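Formations > Gestion hôtelière > Module 5 > Supports de cours

Mars – Siu-ming Mak

Séance 3. Le circuit du linge dans l'établissement d'hébergement

Le présent support accompagne la séance consacrée à l'organisation de la lingerie. Il complète l'étude de cas de l'établissement Etwood, distribuée lors de la séance précédente, que les étudiants sont priés d'apporter.

1. Principe de la marche en avant

Le linge propre et le linge sale ne doivent à aucun moment se croiser. Le circuit comprend la collecte dans les étages, le tri, le lavage, le séchage, la finition, le stockage et la redistribution. Lorsque la configuration des locaux interdit une séparation physique, il est admis de recourir à une séparation dans le temps – les horaires sont alors affichés et portés au registre du service.

2. Le tri

Le tri s'effectue selon la nature de la fibre, la couleur et le degré de salissure. Les couvertures et les pièces volumineuses sont traitées à part. Le linge taché est isolé dès la collecte, la fixation des taches augmentant avec le délai d'attente et avec la chaleur.

3. La dotation

On appelle dotation la quantité de linge nécessaire au fonctionnement continu d'une unité d'hébergement. Le cours retient une base de 3 jeux par lit : un jeu en service, un jeu au lavage, un jeu en réserve. Pour un établissement de 125 lits, la dotation théorique s'élève donc à 375 jeux, hors renouvellement. Les pièces réformées sont inscrites au registre avec le motif de la réforme (usure, déchirure, tache permanente).

4. Internalisation ou location-entretien

Dans le cas Etwood, la direction compare le maintien d'une buanderie interne à l'offre du prestataire Drindia. Les étudiants examineront le coût complet au kilogramme, la fréquence des livraisons, les clauses relatives aux pertes et la durée d'engagement.

Travail demandé : une note de synthèse de 5 pages au plus, à remettre sous 14 jours au secrétariat du module.
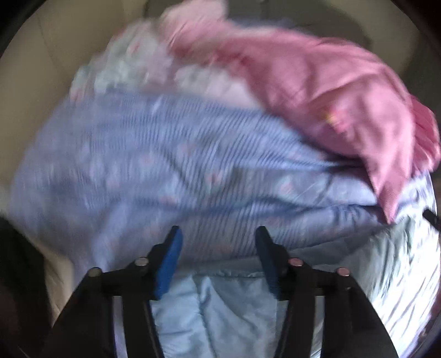
Dexter Aquino fait observer que la base de 3 jeux par lit lui paraît insuffisante lorsque le prestataire ne livre pas le week-end, et demande que la note puisse retenir un quatrième jeu, à condition d'en chiffrer l'immobilisation.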